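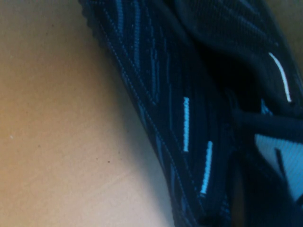
The Zollum workshop in Udthorpe takes up one floor of a brick mill built in 1881, and on open days visitors leave their coats on the old loading hooks by the stairs. Some 400 people had signed up for this one. They were let in by groups, and mine was 19 strong.

The main bench belonged to Tazi, a robot arm being taught to handle shoes. Kwaku Ametepe, who runs the project, began with knitwear. A leather shoe keeps its shape when you squeeze it, he said, and a knit sneaker folds in on itself at the collar. The ribs in the fabric all run the same way and look alike up close, so the small camera at the wrist has little to hold on to. Colored stripes help. On a navy shoe with light-blue dashes in the knit, the software can use the dashes to work out which way the toe is pointing.

Shadows are harder. Dark yarn goes nearly black in the folds, and the edge of the shoe gets lost there. The team has tried brighter lamps and went back to the ordinary ones, because a returns warehouse will not have bright lamps.

That is where the arm is meant to go. Pirnach, a shoe distributor outside town, wants returned pairs checked and boxed again without a person picking up each one. Its staff sent over a crate of returns for practice. The log on the wall screen stood at 3046 attempts when we came in.

A boy in our group asked if it could tie laces. Ametepe told him no, and that he was not planning to try this year. A woman who used to work in shoe repair wanted to know how hard the fingers press. He let her put her thumb between the pads with the power turned down, and she said her old boss had a stronger grip.

We got 20 minutes at the bench before the next group came up the stairs. The workshop opens again at the end of February, and booking is through the front desk.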